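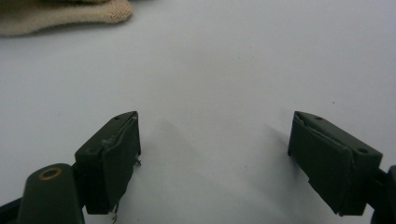

How to Check Your Transmission Fluid

Most automatic cars still have a dipstick for the transmission, and checking it takes a few minutes. If yours has none, the fluid level has to be checked from below at a shop.

Park on level ground and set the parking brake. Drive first for around 2 miles so the fluid warms up, then leave the engine idling in Park. A few makes want the engine off, so look in the owner's manual before you start.

Pull the dipstick, wipe it with a lint-free rag, push it all the way back in and pull it again. Read the lower side if the two sides don't match. The level should sit between the marks in the HOT range.

Look at the color too. Good fluid is red or light brown. Dark fluid with a burnt smell is due for a change - topping it off won't help.

If the level is low, add fluid through the dipstick tube with a long funnel, a little at a time. Use only the type listed in the manual. Check again after each pour. Overfilling causes foaming, and the extra has to be drained or pumped out.

Shift slowly through every gear with your foot on the brake, return to Park and take a last reading. Seat the dipstick fully before closing the hood.

Posted by Shona Urquhart, January 2020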